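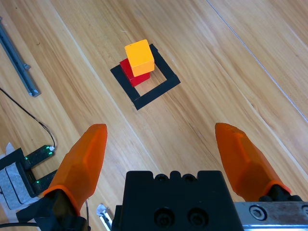
Ernlow Hall users - notes from Tuesday, 7pm

Present: Vy Tạ (chair), Thoa Kim, Hamish Tipoki, Vinh Bạch (notes)
Apologies: Hằng Hoàng

1. Last notes
Agreed. Thoa's name spelt wrong twice, now fixed.

2. Floor
Long discussion. Hamish got a price from Grovgate for sanding and two coats of oil, whole of the back room - £2000. Vy thought too much for a floor that is still sound. Second price, clean and one coat only, £700. Thoa asked if oil would make it slippy for the under fives. Hamish to ask. Nobody wants the boards stained darker, everyone likes the light colour as it is.
Decision: go for the £700, in February, room shut for two days.

3. Tape
Black tape square on the floor to stay until the work starts. Building block game is played on it (tower goes in the square, red and yellow cubes etc) and Thoa says the children know it now. Must come up before oiling. Vinh worried about sticky marks - peel slowly, warm soapy water, no scraper on the wood please. New square to go down after, same size. Thoa to measure teh old one first and write it down this time.
Hamish asked could it go down straight to the walls. Thoa prefers it at an angle. Left at an angle.

4. Blocks
Wooden ones fine. Hằng sent a note - wants more cubes, has £100 left from the Velach sale. Agreed, plain wood painted, no plastic. Vy to check paint is ok for little ones. Blocks back in the cupboard at the end of every session, they were left out again.

5. Money
£1000 set aside for the room. After floor that leaves £300 for tape, felt pads for chair legs and anything else. Hằng's £100 is separate.

6. AOB
Heating comes on too late for the morning group. Vy to ring.
Key to side door - Hamish has it, will bring it back.
Thái Kitchen flyer may go on the board.

Actions
Hamish - slippy question, book Grovgate, key
Thoa - measure square, buy tape
Vy - paint, heating
Vinh - send notes round, sign for the door when room is shut

Next meeting same time, bring own mug. Closed 8.20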